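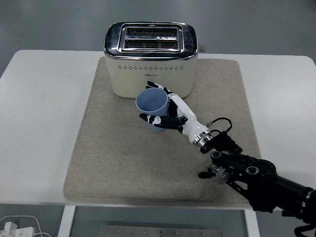
Our spring appeal for the kitchen at the Grarkeck Rooms is going along very nicely, and I wanted to give everybody a proper update before the April edition goes to print. As most of you will remember, the old kitchen had been getting by on odds and ends for years (the kettle with the taped handle was a particular favourite of mine), and when we asked the good people of Warkamthorpe whether they might have anything sitting unused at the back of a cupboard, we had no idea how generous you would be. We have had 54 offers so far, everything from teaspoons to a fish kettle, and we are working through them as quickly as we can. I have to confess a great fondness for the cream two-slice toaster with the shiny chrome top, which puts me in mind of my aunt's kitchen and of far too much marmalade. The light blue plastic cup is a good, plain, useful shape too, and we would gladly take more tumblers like it for the children's table at Saturday-style breakfasts, whatever the colour.

On the money side, the total now stands at £2,458, including a very kind £300 from Lazaridis, the bakers on the corner, who have also promised us bread for the first morning back. That will pay for the new worktop and the plumbing, and should leave something over for shelves. If you have been meaning to put a little in the tin, it is still on the counter at the Prukura tea room, next to the scones, and I can recommend combining the two errands.

Now, a few words about what we still need. Side plates, please, as many as you can spare, and they needn't match. A bread knife with a decent edge. Butter dishes with lids, a large washing-up bowl, and tea towels that have some life left in them. We are all right for mugs, thank you, and we really have no room for another slow cooker, however lovely!

Anything electrical should come with its plug on and the crumbs shaken out, and do tell us if it has any funny ways, such as a lever that needs holding down. We would sooner know.

Donations can be brought to the side door from 11 in the morning, any day the lights are on. Do stop for a cup of tea if you have time, and if you can't carry something on your own, leave a note with the tea room and we will come and collect it.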